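Über uns

Revent ist ein Betrieb für die Aufarbeitung gebrauchter Bürorechner mit Sitz in Plodorstead. Wir übernehmen Geräte aus Büros, Praxen, Schulen und Vereinen, prüfen sie, ersetzen Teile und geben sie mit Gewährleistung weiter. Was sich als Ganzes nicht mehr lohnt, zerlegen wir und lagern die brauchbaren Komponenten ein.

Gegründet wurde die Firma von Brahim Benmoussa, der vorher als Systembetreuer gearbeitet hat und dort jedes Jahr ganze Paletten funktionierender Rechner in den Container gehen sah. Heute sind wir 16 Beschäftigte, verteilt auf Annahme, Werkstatt, Lager und Versand. Zwei davon sind in Ausbildung.

Was in der Werkstatt passiert

Jedes Gerät bekommt bei der Annahme eine Nummer und einen Laufzettel. Danach werden die Datenträger gelöscht, auf Wunsch mit Protokoll für den Vorbesitzer. Erst dann kommt der Rechner auf den Tisch.

Desktop-Gehäuse bearbeiten wir liegend und mit abgenommener Seitenwand. So kommt man an Speicherbänke, Grafikkarte, Netzteil und Laufwerksträger heran, ohne das Gerät ständig zu drehen. Prozessor und Kühler nehmen wir bei jeder größeren Überholung heraus, und ein leerer Sockel wird vor dem Wiedereinbau unter der Lupe kontrolliert. Verbogene Kontakte sind bei uns der häufigste Grund, eine Hauptplatine auszusortieren.
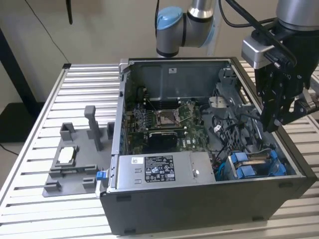
Was wir anbieten

Ankauf und Abholung: Ab 20 Geräten holen wir im Umkreis von 100 Kilometern kostenlos ab. Kleinere Mengen können werktags bis 16 Uhr an der Rampe abgegeben werden.

Aufbereitete Rechner: Unsere Baureihe für den Büroalltag heißt Major. Sie besteht aus überholten Towern mit neuem Massenspeicher und geprüftem Netzteil.

Ersatzteile: Netzteile, Speicher, Grafikkarten, Laufwerksträger und Kleinteile verkaufen wir auch einzeln. Das Lager wird mit unserer eigenen Software Zernix geführt, derzeit mit 947 Artikeln. Anfragen bitte mit Teilenummer - ein Foto vom Aufkleber reicht meistens.

Was wir nicht machen

Wir reparieren keine Telefone, keine Drucker und keine Bildschirme. Datenrettung geben wir an einen Partnerbetrieb weiter.

Besuch und Kontakt

Die Werkstatt kann nach Anmeldung besichtigt werden. Schulklassen kommen meist im Mai, dann sind die Vormittage schnell vergeben. Parkplätze gibt es im Hof, die Einfahrt liegt hinter dem Gebäude.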